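Plant pots on wooden tables – how not to wreck the top

Quick one this week, I've had three emails about rings so here goes.
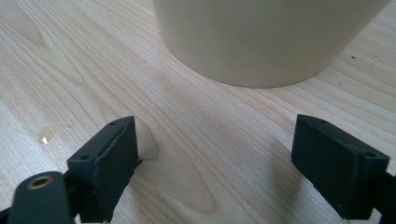

Rings come from water sitting under the pot. Glazed, unglazed, plastic, doesn't matter much. Unglazed ones just do it faster – they sweat through the base. You water, go to work, come home at six and there's a gray circle.

What I do now:

Water in the sink. Let it drain 20 minutes. Wipe the bottom with a dry rag, then back to the table. Boring but it works.

If you can't be bothered carrying it (big ones, fair enough), saucer with a lip. Cork mat under the saucer. Cork on its own is no good, it soaks through and holds the wet against the wood, worse than nothing. Found that out on my mother's sideboard.

Felt pads – stick-on kind, three or four under the base. Lets air in. Check them every couple months, they go flat and the glue creeps out sideways in summer. Glue comes off with a bit of cooking oil, leave it five minutes, rub, then dish soap.

Don't drag pots. Lift. Rough bases have grit in them, run a finger round and you'll feel it. Fine sandpaper on the base, do it outdoors, wipe off teh dust. Takes no time.

Already got a ring?

White or cloudy = in the finish. Usually fixable. Dry cotton cloth over it, iron on low, no steam, few seconds at a time, keep lifting to look. Stop when it fades. Or mayonnaise overnight, yes really, Corina Camenzind wrote in about that and I didn't believe her. Tried it on a coffee table, ring was gone by morning. Table smelled like a sandwich till lunch.

Black = gone through to the wood. Mayo won't touch it. You're looking at stripping and oxalic acid, gloves, goggles, windows open, follow the packet. On veneer I'd leave it alone and move the pot over it.

Cleaning a pale top day to day: damp cloth, well wrung, go WITH the grain, dry straight after. No vinegar on wax. No spray polish either if you ever plan to refinish, the silicone gets in and new varnish won't stick.

Sun – pale wood changes color. Some goes yellow, some goes darker. Leave a pot in one spot from March to September and you'll have a perfect circle even with no water anywhere near it. Shift things round once a month. I do mine when I pay the rent, otherwise I forget.

Severin Marti asked about using empty pots for kitchen utensils. Fine, but put a folded paper towel in the bottom, spoons are never as dry as you think. Plug the drain hole if there's one. A wine cork cut down does it, or a blob of putty.

Oh and test anything on the underside of the table first. Should of put that at the top.

More on oiling next time, got to run – pick up at 3.

Contact | © Flotis Home Notes | Back to top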